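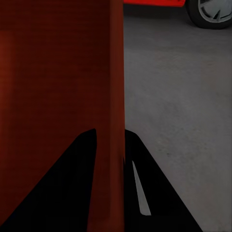 ## 4. Record your first grasp by remote control

I like to practice in the Stamlow simulator first, and I'd start you there too. You'll be driving by the wrist view, with the two black fingers coming up from the bottom.

1. Load practice task 331 and pick up the Sindeck hand controller.
2. Creep forward until the tall reddish-brown piece sits between the fingers. Ignore the red car back there on the gray floor!
3. Hold still for 2 seconds, then press **Record**.
4. Squeeze the trigger slowly, lift, and press **Stop**.

> **Note:** I toss any take where I had to back up and try again (and yes, I toss a lot of them).

> **Caution:** Don't switch to the real Grondum arm while you're still holding the trigger. Let go first, then switch.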